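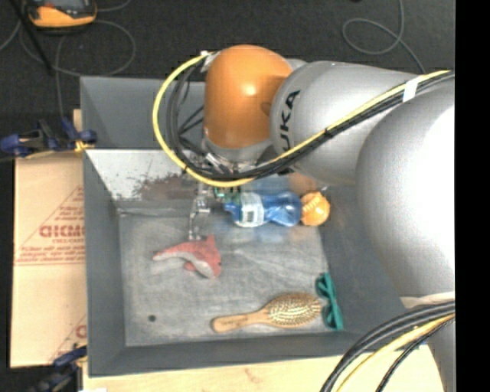 A grey bin with a blue water bottle, a ridged orange ball and a red fish.

Mixed things, shallow bins: a talk with Babak Farahani
15/09/2024

When I arrived at the swap room in Memcombe, Babak Farahani was busy with a bag of skipping ropes which had become one knot. He asked me to hold one end. We did the first part of this interview in that way, he pulling and I holding, and I wrote my notes afterwards at the bench.

The swap room is open two mornings a week behind the old produce store. People bring toys, lunch boxes, drink bottles, balls, beach things, and they take other things home. It costs nothing. Farahani has been looking after the sorting for four years. Before that he worked in the parts department of a Honda dealer in Dreltthorpe, and he thinks that it is the same job.

"In spare parts you learn that a thing in the wrong place is a thing you don't have," he told me. "You will order a new one, and then you find the old one at stocktake. With families it is exactly the same. They buy a third drink bottle and the other two are under the seat of the car."

I asked him to explain how a bag becomes something that can go on a shelf. He said that the first step is always the shallow bin. A whole bag is never emptied on the bench, only a small part of it, what fits on the floor of one bin without lying on top of each other.

"I used deep tubs in the beginning," he said. "Deep tubs look very organised from outside. But you cannot see the bottom, so you stir with your hand, like soup, and small pieces go down and stay there until somebody's child is already grown up. A shallow one with sloping sides is better. The ball rolls back to you. You see everything in one look."

The bins are not beautiful. The floors are scuffed and marked, and he has no wish to replace them. He wipes them at the end of the morning and they go under the bench again. Once, in May, they were given a set of clear boxes with lids, quite good ones, and he gave them away to the craft group. The lids were always somewhere else, he said.

Balls, bottles and the soft ones

What comes most? He did not need to think.

"Drink bottles. Always drink bottles. Last year we counted for one school term because the council wanted a number, and it was 270 bottles. I am not counting again. It was a very boring term."

Bottles are taken out of the bin first, since they are the heaviest and they roll over the other things. The reusable ones are opened and smelled. "You know in one second," said Farahani. If the seal is black, it goes out. If it is only dusty, it goes to the sink with a spoon of bicarb and stays there until the next day. Thin single-use bottles with a paper or plastic label go to the container refund, and this money has paid for a second sink. He told me the price of the sink with some pain: 900 dollars, and the tap was extra.

Balls are easier. Smooth balls, balls with ridges and balls with spikes all live in one net on the wall. He tried for some time to separate them by kind, but the children mixed them again before lunch. He presses each ball with the thumb. A ball which stays pressed in is finished. The ones with a texture need a nail brush, as the dirt sits between the ridges, and he gives this job to whoever is waiting for the kettle.

Soft toys and foam toys are what make him slow. I asked about the fish, because there seem to be many fish in this room. He laughed.

"Fish, turtles, one very big prawn. We are two hours from the sea and everyone has sea animals. I like a fish. A fish has no clothes and no shoes to lose. You look at the tail and the fins, because that's where the children hold it, and you look at the seam on the belly. If the seam is good, the fish is good."

A foam toy he will squeeze in a dry towel. A plush toy goes to the washing machine in a pillowcase with the end tied, on cold. He does not use the dryer for them since an accident with a koala, and he preferred not to say more.

How to do it at home

Many visitors ask him for advice about their own cupboards, and he is careful with it. He thinks most people start too big. They take everything out on the lounge room floor, at ten in the morning, and at four in the afternoon they are sitting in it.

"Take one tray," he said. "A baking tray is okay. Put in it what is on the kitchen table, only that. Take out the bottle, it goes to the sink. Take out the ball, it goes outside. Then there are maybe a few things left and you can decide. If you cannot decide about one thing, leave it in the tray and go and have your tea."

His neighbour Mrs Khunthong, who was listening while she looked for a lunch box with both clips, did not agree. She told us that she does the whole house in one day before New Year and it is the only way. They discussed this for some time. She found a lunch box, green, and Farahani looked for a lid that would fit it better than the one it had.

I wanted to know if there is something he does not accept. There is a list on the door: car seats, helmets, anything with a battery he cannot reach, and glass. He would like to add slime to the list. Puzzles are accepted if the person writes on the box that it is complete, and signs.

"The signature is important," he said. "When they have to sign, they go home and count."

By then the ropes were apart and hanging over the back of a chair. There was one without handles, and he put it in his pocket for tying the pillowcases. The swap room takes bags until eleven, and after that time please do not leave them at the door, as the magpies open them.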